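Thursday, January 28, 2021
Floralthorpe ledger, paste and spine linings, continued

Picked up where I left off with the wheat starch. The batch from the start of the week had separated in the jar and smelled like a locker room, so it went down the sink with a lot of hot water. Made a new one at 8 percent by weight. Soaked the starch first this time, as the recipe says and as I have been skipping for years on the theory that I know better. It came out smooth. I am not going to draw any lesson from that.

Cooked until translucent, lid on, cooled, then pushed through the horsehair strainer two times. The strainer has a soft spot near the rim where lumps get through. Work from the middle or patch it.

Ledger itself: 246 leaves, first entry 1852, mostly grain and rope, with one long grudge about a cart axle that runs for pages. Text block is sound. The spine is a disaster of somebody else's making. Under the old leather there is a layer of animal glue, then what looks like newspaper, then more animal glue, then a strip of what I can only call sacking. Whoever did it was using up the contents of a drawer.

Tried the poultice on the top third of the spine. Methylcellulose, thick, under polyester film. At ten minutes nothing. At twenty the outer glue lifted off like jelly and the newspaper came with it in one piece, which I have kept, partly for the record and partly because it has half an advertisement for liver pills. At thirty the inner glue was still sulking. Scraped with the bone folder, gently, then less gently, then stopped and had coffee. Came back and it had softened up without me. Note for whoever does the bottom third: forty minutes and leave the room.

Sewing: original cords are intact at every station except the tail, where the thread has worn through on the last few gatherings. Resewing just that section. I had a whole speech prepared about why we should pull the block and start over, and the block has ruined it by being fine.

Linings. Compared the two Japanese papers on scrap spines, pasted out yesterday and flexed this morning.
Uddin medium weight: strong, a bit stiff, tears with a nice long feather. Stayed down everywhere.
Stolledano light: lovely to handle, drapes well, goes to pieces if you look at it with a loaded brush. Lifted at one shoulder, though I suspect my pasting there and would not hold it against the paper.
Going with Uddin for the first lining and Stolledano over it, grain running head to tail in both. If the spine throws up too stiffly I will take the second layer off and say nothing.

The Beltovlow nipping press is squeaking again. Grease on the screw helped until lunch. The platen is also out of level by a hair, enough to leave one edge of a test board thinner than the other. A folded card under the left side corrects it. That card has been there since May and is now, I think, a part.

Humidity in the shop was low all day, radiators going full blast. The paste skinned over in the dish faster than I could use it. Damp cloth over the bowl between passes, and only put out what will get used in a few minutes. The blotters are drying nicely, at least, so someone is happy.

House rules, since the page margins suggest they need repeating: collation marks on the ledger go in soft pencil, lightly, inner corner at the tail. Marker is for crates and lids. There is a faint felt-tip number on leaf two that is definitely modern and I would prefer not to find out which of us is modern.
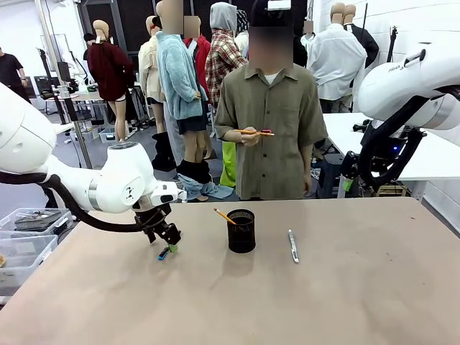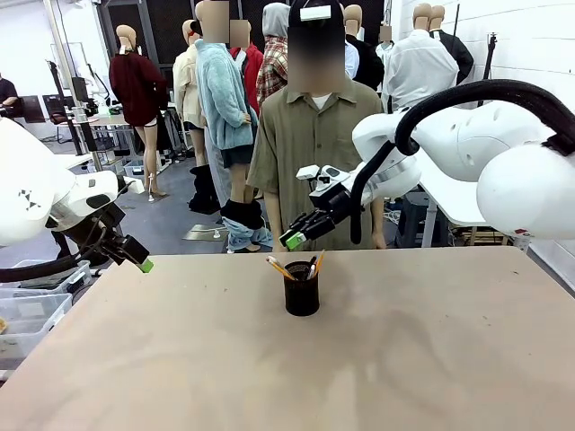
Tan table with the black mesh pencil cup, both shots.

Left to do:
Bottom third of spine, poultice, see above re: forty minutes.
Resew tail section. Wax the thread, the last length snarled twice.
Cut linings, wide enough to trim.
Order more blotter. The pile looks healthy until you turn it over.
Test leather dye on an offcut. The old spine is a brown I would describe as tea left in a car, and nothing in the cabinet is that brown yet.
Strainer.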